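Everyday Objects Set the Agenda for the Darenstead Student Robotics Program

For the students enrolled in the manipulation course at the Ledesma School of Engineering in Darenstead, the most demanding part of the year involves nothing more exotic than what can be found in a kitchen drawer or on an office desk. The course, offered for the second year, asks student teams to prepare a humanoid robot to pick up, move and put down household items on an ordinary table.

The school established the course after faculty members observed that many graduates could write sound control software but had little practice with the objects that robots are expected to handle. Under the present plan, each team works with the school's robot, known to students as Tinon, for two supervised sessions a week and keeps a written log of every attempt.
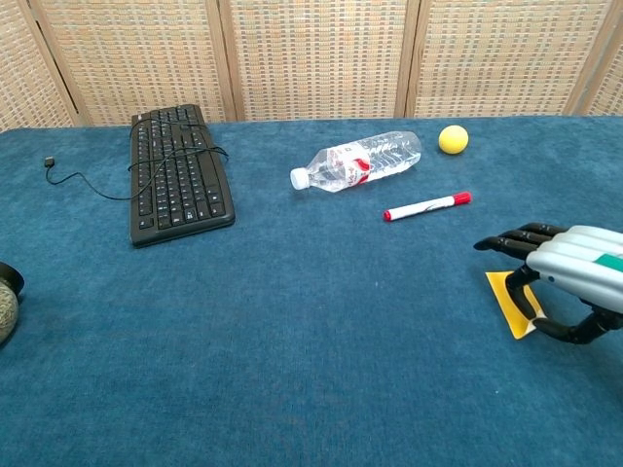 Soft items are introduced early in the term. A sponge gives way under the fingers, and a grip that is slightly misjudged will often still hold. A bottle that contains water is a harder assignment, as its weight shifts when it is tilted and its surface offers little friction. Markers, which roll, and keyboards, whose cables tend to catch, are reserved for the later weeks.

"Students arrive expecting to spend their time on the robot," said Josefina Farías, who directs the course. "They spend a good part of it learning how to lay out a table, and how to write down what happened in a way that another team can use."

The logs have become a resource in their own right. Last year's class recorded 456 attempts, of which 246 met the standard for a completed task. The remainder were sorted by cause and are now assigned as reading for incoming students. The current class had entered 501 attempts by the start of June.

Assessment rests on the log and on a final demonstration before a panel of three instructors. Each team is given a layout it has not worked with before and is allowed twenty minutes to complete it. Teams may stop the robot at any time without penalty, provided that the reason is entered in the record.

Software for the course is maintained by a student club, Tunerness, which meets in the evening and is open to students from all departments. Its members are at present revising the program that sets finger pressure, and they expect to deliver the new version to the teaching laboratory before the fall term begins.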